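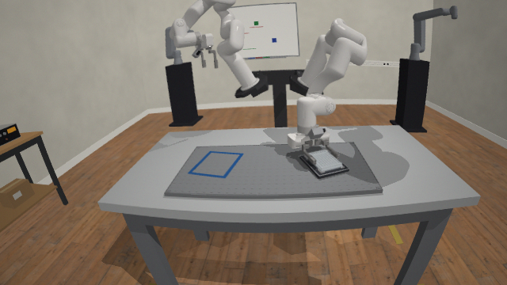 *Two arms, one plate: the Eriscombe cell in simulation, with the right-hand gripper over the plate.*

I've bought a lot of lab kit over the years and I'd like to think I've got fairly good at it. Centrifuges, freezers, a plate washer I still feel guilty about. You get your quotes, you knock a bit off, you find the money for the service plan and you wait for the lorry. So when our lab at Eriscombe decided it wanted a pair of robot arms to handle well plates, I opened a spreadsheet, typed "robot" in one cell and a price in the next, and went off for a cup of tea feeling rather pleased with myself.

That spreadsheet now has 75 rows. I've been asked by several people at other labs to send it over, and I've said no each time (it's full of rude notes to myself), but I'm happy to tell you what's in it.

The first thing I got wrong was thinking of the arms as the purchase. They're the big shiny bit and the suppliers' brochures are all about them, but an arm on its own does precisely nothing. It needs a stand that won't wobble, a table at the right height, grippers, fingers for the grippers, something to hold the plate still, a controller, cables, guarding, and a person who knows how to get all of it talking. Every one of those is a line. Some of them are three lines. The fingers alone took up an entire afternoon – standard ones come with the gripper, and the ones shaped for your own plates very often don't.

We had quotes from two firms. Brivum sent a single page with a single number at the bottom, beautifully laid out. Wikström sent a great long thing with every bracket priced separately, and it came to more. I wanted the Brivum one, I'll admit it. I'd already half composed the email! Then Fasil Hadgu, who looks after our assay work and would be the one living with the machine, asked me what was in the Brivum number, and I couldn't tell him.

So I rang them. The arms were in it, and the controller. The stand was extra, and so were delivery to the first floor and training. The tray for the plates was "customer supply", which is a phrase I now search for in every document I'm sent. Once I'd added it all up there was hardly anything between the two quotes, and I'd lost a fortnight comparing a whole cell with part of one.

Wikström also offered to build the cell in simulation before we signed for any hardware, as a separate paid stage. I grumbled about this. It looked to me like paying for a picture of a thing I hadn't bought yet. Fasil was very keen though, and the fee was small next to everything else, so in November we went over to their office in Stotudton, sat at a big screen and watched our imaginary lab being pushed about.

I came round to it before lunch. The task we'd given them was a dull one, which I think is the right sort to start with: take a plate from its tray on the right of the board and set it down inside a blue outline on the left. You don't learn much about your budget from a clever demo. You learn a great deal from watching where the elbow of an arm wants to be when the gripper is down at table height, and then thinking about the shelf you had planned for that exact spot. Our shelf came off the plan that day. So did a very expensive cabinet that would have stood next to it.

We also had a proper argument about whether we needed both arms. For the one dull task, you don't. Fasil's case was that the second arm would be for lids and barcodes later on, and that fitting it afterwards would mean a new stand and another round of safety paperwork. Mine was that "later on" is where budgets go to die. We asked for a price for one arm on a stand made to take two, and I'd urge anyone in the same boat to ask for that as well, even if you then don't go for it. We didn't. The saving was smaller than I'd expected once the stand and the controller stayed the same, and in went both.

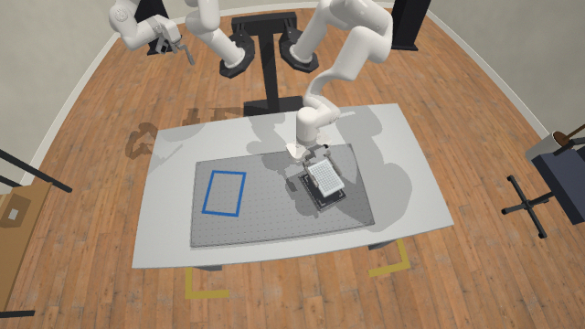 **How much should I set aside for things that aren't the robot?**

Plan on spending as much again as the arms cost. Grippers, stand, tooling, guarding, installation and training all come out of that, and you should keep a separate sum for changes after the first few weeks of use.

I wish I'd had that answer pinned above my desk at the start. I'd also have liked someone to mention time, which belongs in the spreadsheet every bit as much as money does. Wikström's lead time was six months from order, and our own preparation had to fit inside it: sockets moved, floor checked, the old bench sold on. Fasil is down for a day a week during the set-up period, and his assay work has to be covered by somebody, so there's a staff cost sitting in row 41 that our finance office queried twice. I left it in. If you take it out, the work still has to be done, and it comes out of people's evenings.

Then there are the running costs. Ask for the service plan price at the same time as the purchase price, while they still want your signature. Ask what happens to the software when the first year's licence is up. Ask how long a replacement gripper takes to arrive and whether you ought to have a spare in a drawer (we're having a spare in a drawer). Check which makes of plate they've allowed for, too, because a rim that's slightly different can mean new fingers, and your purchasing people may switch plate supplier without telling you. Ours did it the year before last and I found out from the boxes.

The order's gone in now. I've got the delivery route to measure this week, including a fire door on the first-floor landing that I have my doubts about, and Fasil has asked for a bigger bin.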